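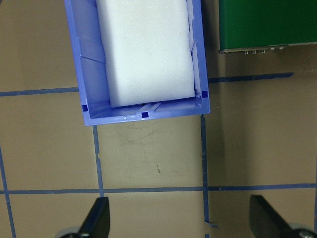 本页最后更新:2019年7月28日,星期日

储藏间里的那些事:防潮、装箱、写标签,还有各种零碎经验

每到大热天我就想收拾储藏间,家里人都说我挑的不是时候,可我觉得夏天倒正好。天气一潮,哪里返味、哪里发霉,一开门鼻子就告诉你了,冬天去收拾反而什么都闻不出来。这一页断断续续写了好几年,每次想起什么就往里添一段,所以前后顺序有点乱,有的地方啰嗦,请多包涵。您要是只想找某一件事,挑着看就行,不用从头读到尾。

先说腾地方

收拾之前,我劝您先别急着买箱子。我自己就吃过这个亏,那年二月趁打折抱回家一大摞收纳箱,结果有一半放不进架子,差了那么一点点,横着不行竖着也不行,最后送给了楼下的Gwenllian Jenkins,她拿去装毛线了,倒是用得很称心。所以先量架子,量深度,也量两层隔板中间的净高,把数写在纸条上,折好塞进钱包里。逛商店的时候看见合意的箱子,掏出纸条一比就知道。量净高的时候记得给手留余地,箱子塞进去以后上面还得伸得进几根手指,不然每次拿东西都要连箱子一起往外拖,拖几回您就不想拿了。

把东西都搬出来这一步很累人,可是省不掉。地上铺一条旧床单,东西往床单上放,灰也落在床单上,完事了四角一拎,到外面一抖,比事后拖三遍地强得多。搬的时候从上往下搬,先清高处的,灰往下掉也不怕,反正下面还没擦。我婆婆以前总是从门口往里清,她的道理是先清出一条路来好走人,这话也对,如果您家储藏间像我家从前那样进不去人,就照她的办法来。

搬出来以后别坐下来翻老照片!我每次都栽在这上头,一盒信、一本旧相册,一翻就是一下午,天黑了东西还摊了一地。现在我学乖了,凡是纸的、能看的,一律先端到卧室去,眼不见为净,等收拾完了泡杯茶再慢慢看,那时候看着也安心。

墙角和地面

空出来之后先看墙角。靠外墙的那一面最容易出毛病,尤其是朝北的。用手背贴一贴墙面,比手心灵敏,凉得发黏就说明有潮气。小片的霉点,我用稀释过的酒精擦,戴手套,开着窗,擦完再用干布走一遍。漂白水也管用,只是那味道在小房间里很久散不掉,而且千万不能跟别的清洁剂混着用,尤其是洁厕的那种,会出有毒的气体,这个请一定记牢。要是霉点擦了又来、来了又擦,那多半是墙里头有水,要找人来看管子了,光靠擦是擦不好的。

架子和墙之间留一条缝,能伸进一只手掌就够,让空气走得动。地上也是一样,箱子最好别直接坐在地砖上。我家是找了几根旧木条垫着,丑是丑了点,关上门谁看得见呢。木条用之前要晒透,我头一回用的是院子里捡的,没晒就垫上了,结果带进来一窝小虫,那个夏天真是热闹。

干燥剂这东西,说起来能说很久。买现成的盒装吸水剂当然省事,水满了倒掉换新的,放的时候要放平,别让小孩和猫够着,漏出来的水沾在木头和皮子上会留印子。自己做也行,我常用一个旧的浅口罐子,装上500克粗盐,口上蒙一层纱布扎紧,盐结块了就摊在烤盘上,放进烤箱用低温慢慢烘,烘散了又能接着用。生石灰吸潮也很厉害,老一辈爱用,可它遇水会发烫,我胆子小,家里有孩子就一直没敢放。晒干的茶叶渣、旧报纸团也能吸一点,别指望太多,去味倒还不错。

衣服和被子

换季的衣服收之前一定要洗,哪怕只穿过一次。看着干干净净的一件白衬衫,领口沾了一点汗,放过一个夏天就黄了,怎么洗都带着一圈。洗完要晾透,不光是摸着干,厚的地方比如腰头、衣领、口袋底,要多晾一天。晒完太阳的衣服别趁热叠,摊在床上放凉了再收,热气闷在箱子里一样会返潮。

羊毛和羊绒怕虫,我用的是樟木条和薰衣草包,放在衣服上面,气味往下走。樟木条用久了没味道了,拿细砂纸轻轻磨一层,香气就又出来了,这样一根能用好些年。樟脑丸我现在不大用了,味道重,穿之前要挂好几天,而且不能两种不同的混在一起放,会化开,在衣服上留油印子,我有一件呢子大衣就是这么坏的,到现在想起来还心疼。

羽绒被和羽绒服不要抽真空。这一点我跟好几位朋友争过,她们觉得抽扁了多省地方呀,是省地方,可是一压半年,拿出来再怎么拍也不像从前那么蓬了。我的办法是装在大的棉布袋里,松松地放在架子最上层,上面什么都不压。没有棉布袋,旧枕套、旧被套都行,里外翻过来用,透气还挡灰。棉花被可以压一点,压之前在太阳底下晒一晒,收起来的时候里面夹一块没有香味的肥皂,取出来的时候有一股很清爽的味道,我小时候外婆家的被子就是那个味道。

冬靴要塞东西撑着。卷起来的旧杂志最好,筒子立得直直的,报纸团也行,就是浅色的里子容易蹭上油墨,外面包一层白纸就好了。皮靴收之前擦一遍油,薄薄一层,擦多了反而招灰发霉。鞋盒上扎几个小洞,让它喘口气。

装箱子

箱子选透明的还是不透明的,这个各人有各人的喜好。我家是两种都有,半透明的那种最合我的意,看得见里头有个大概,又不至于花花绿绿乱成一片。颜色我喜欢浅一点的,蓝紫色的就很耐看,放在昏暗的储藏间里也显得亮堂,一大块白泡沫搁在里面,打眼一看就知道是哪一箱。

说到泡沫,包装里拆下来的大块泡沫,好多人当天就扔了。我劝您留一两块整的。垫在箱底,上面放玻璃器皿,搬来搬去心里踏实得多。裁泡沫要用长一点的美工刀,刀片推得长长的,一刀拉到底,来回锯就会掉一地小颗粒,静电吸在身上、袖子上,怎么拍都拍不掉。真的掉了一地,拿一块微湿的抹布去按,别扫,越扫越飞。裁之前在刀片上抹一点点蜡烛油,走起来顺滑,这个窍门是修鞋的老师傅教我的,很好用。

箱子不要装太满,也不要装太重。书尤其要小心,看着没多少,装满一箱谁也抬不动。我的规矩是自己一个人能从地上端到腰那么高,端不动就分成两箱。书立着放,跟在书架上一样,书脊朝上或者朝一侧,别一本压一本平着摞得老高,底下的书会变形。大本的画册可以平放在箱底。书和书之间不用塞得太紧,太紧了抽的时候会把书脊扯坏。

瓷器每件单独包,盘子要竖着放,像放唱片那样,碗可以套着,中间垫一层软纸。包瓷器我不爱用报纸,油墨沾在白瓷上要洗半天,用旧T恤、洗旧的毛巾、小孩穿小了的袜子都好。杯子正好塞进袜子里,真是再合适没有了!带把手的杯子,把手朝箱子中间,别朝着箱壁。装完了合上盖子,轻轻晃一晃,听见响就再塞一点软的东西。

玻璃罐和玻璃瓶收之前把盖子拿下来,另外装一袋,盖着盖子放久了里头会有一股闷味。实在想盖着放,就在里面搁一小撮盐或者一张揉皱的纸。

纸箱怎么用

纸箱不是不能用,干燥的地方短时间放一放很好,又轻又便宜,不要了还能叠平。怕就怕放在地上、靠在外墙边,一吸潮就软了,虫子也喜欢纸箱上的胶。装过水果和蔬菜的纸箱我是从来不留的,缝里常常藏着蟑螂卵,看着干净也不要。

封底的时候胶带贴成一个“工”字,中间一道长的,两头各一道短的,光贴中间那一道,东西一重两头就会张开。胶带我用了好多种,有一阵子爱用Hirker的牛皮纸胶带,手一撕就断,上面还能直接写字,就是天冷的时候不太粘,贴之前用手心捂一捂会好些。塑料胶带放久了发黄发脆,撕下来还留一层胶,留下的胶印用一点食用油抹上,等一会儿再擦,再拿洗洁精洗掉油就行了。木头家具上的胶印先别用油,先试试吹风机,热风慢慢吹软,拿一张旧卡片轻轻地推。

胶带找不着头,这大概是天底下最气人的小事了。用完之后在头上折一个小角,或者粘一根牙签、一个面包袋上的小夹子,下回拿起来就能用。我家先生总是不折,我说了这么多年,他还是不折。

标签

标签要贴两面,一面贴短边,一面贴长边,以后不管箱子怎么转,总有一面朝着您。不要贴在盖子上,一来摞起来看不见,二来盖子常常会盖错,我们家就有一年把圣诞灯串的盖子盖在了泳衣那一箱上,找了一个冬天。

写什么呢,写得越家常越好。不要写“杂物”,写了跟没写一样,过半年您自己都想不起来里面是什么。我写“大女儿冬天的帽子和手套”“蛋糕模子和裱花嘴”“坏了但舍不得扔的台灯”,一看就明白。字写大一点,储藏间里灯暗,眼睛花的人也看得见。用铅笔写在美纹纸胶带上是最省心的,换东西了撕下来重写,不留印子,铅笔也不像有些水笔那样日子长了会褪掉。

Ignacio Zúñiga来信说他在厨房抽屉里挂了个小本子,每一箱编个号,本子上记着里面有什么,箱子上只写号码。我试过,很清爽,就是本子丢了一回,那叫一个抓瞎。后来我把每一页都用手机拍了下来,也算有了个底。喜欢这个办法的朋友,记得留个备份。

往架子上放

重的放下面,轻的放上面,这个道理大家都懂,做起来却总是哪里空往哪里塞。常用的放在腰和眼睛之间,一年用一回的放最上面,又重又不常用的放最底下。我个子只有160厘米,最上面那层要踩凳子,所以那里只放被子和空箱子,掉下来也砸不坏人。凳子请一定用稳当的,四只脚都着地,转椅万万不能踩。

架子要固定在墙上,尤其是家里有小孩爱攀爬的。装的时候先弄清楚墙是什么墙,砖墙用膨胀螺丝,石膏板墙要找到后面的龙骨,找不到就用石膏板专用的锚栓,别硬拧。敲一敲听声音,空的地方咚咚响,实的地方闷。钻孔前在墙上贴一小块美纹纸,钻头不打滑,墙皮也不容易崩。孔下面再折一张便利贴,粘成一个小兜,灰就都接在里面了,省得擦踢脚线。

层板中间往下弯了,先别换板,把板翻个面用一阵子,它自己会慢慢直回来一些,趁这时候把重的往两头挪。跨度长的板最好中间再加一个托架,一个托架没多少钱,省得以后心惊胆战。

小工具和零碎

螺丝钉子这些小东西,拿玻璃罐装最好,果酱吃完了罐子洗干净,一种一罐,看得清清楚楚。要是架子是木板的,还可以把罐盖用两颗短螺丝钉在层板底下,罐子往上一拧就挂住了,一点地方不占。盖子一定要钉两颗,钉一颗的话拧罐子的时候盖子会跟着转。

铁工具怕生锈,擦干净以后用布蘸一点点缝纫机油抹一遍,工具箱里扔几支粉笔,能吸潮气。已经生了锈的小件,泡在白醋里过一夜,第二天用旧牙刷刷,再用小苏打水洗,马上擦干上油,一步都不要拖,醋泡过的铁锈得特别快。剪刀钝了,拿锡纸叠几层剪几下,能救一救急,真要锋利还是得磨。

电线和延长线,绕的时候别绕在胳膊肘上,那样里面的铜丝容易拧坏。顺着它自己的弯,一圈正一圈反,绕成松松的一盘,用旧鞋带打个活结。每根线上贴个小条,写清楚是什么东西上的,不然过两年就攒出一抽屉来历不明的黑线,扔又不敢扔。电池要从遥控器、手电筒里取出来再收,漏了液整个就毁了。已经漏了的,棉签蘸白醋轻轻擦触点,多半还能救回来,戴手套擦。

胶水收的时候口朝上,瓶口擦干净再盖,盖子里抹一点凡士林,下回就不会拧不开。我这瓶Drusitz木工胶就是这么养着的,用了很久还好好的。快干胶开封以后装进小密封袋,放一小包干燥剂,搁在冰箱门上,拿出来先放到跟室温一样了再开盖。冰箱里放胶水要写清楚,跟吃的隔开,家里有小孩的就别放冰箱了,放在高处的柜子里上锁最稳妥。

油漆剩了小半罐,倒进小一点的玻璃罐里,装得越满越好,空气少就不容易结皮。罐子外面刷一道颜色,再写上是刷哪个房间的。罐口的槽里用钉子敲几个小孔,多出来的漆会自己流回去,盖子就盖得严了,这招对铁皮罐特别灵。

塑料箱子脏了怎么洗

塑料箱用久了会发黏、会有味道,尤其是装过玩具和雨鞋的。温水加一点洗洁精,软布擦,角落和棱条之间用旧牙刷,不要用钢丝球,刮花了以后更容易藏脏东西。水不要超过50度,太烫了薄的地方会变形,盖子就盖不严了。味道去不掉的,撒一把小苏打,盖上盖子放一夜,第二天倒出来再冲。洗好以后在阴凉处倒扣着晾,别放在大太阳底下暴晒,塑料晒多了会发脆,一碰就裂。

裂了一条小缝也不必马上扔。在缝的两头各钻一个很小的孔,缝就不会再往前跑了,里外各贴一道宽胶带,装装毛绒玩具还是可以的。装重东西就别勉强了。

多久收拾一回

我一年大收拾一次,平时就是每个月开门透透气,看看吸水盒满了没有,顺手摸一摸最底下那层的箱子。梅雨天关紧门窗,别开着通风,外面的湿气都跑进来了,等天放晴了再开,上午晚一点开最好,清早露水重。

舍不得扔的东西,我现在是放在一个专门的箱子里,箱子上写着日期。过了一年还没打开过,就请一位朋友来帮我看,我自己看是一件也扔不掉的。Violeta Vergara来过两回,心肠很软,比我还舍不得,结果那箱东西后来有一半去了她家,也好,总算有人用着。送出去之前洗干净、配齐零件,缺一个轮子的小车、没有盖子的锅,就不要麻烦别人了。

还有几条没地方放的,先记在这儿。气球皮和橡皮筋撒点痱子粉再收,不会粘成一团。蜡烛要平放,用纸一根根卷好,夏天别放在顶层,热气往上走,会弯。旧钥匙不知道是开什么锁的,挂个牌子写上“不知道”,我家就有一串。窗帘挂钩洗窗帘的时候摘下来装在小布袋里,布袋就系在窗帘上。拼图每一盒另外套个密封袋,盒子散了也不怕。雨伞一定要撑开晾透了再收,伞骨的关节上点一滴油。

下次想写写厨房水槽底下那个柜子,那里头也是一笔糊涂账,等我先把漏水的弯头换了再说。

有问题请在留言簿写信给我们 | 版权所有,转载请先来信 | 返回顶部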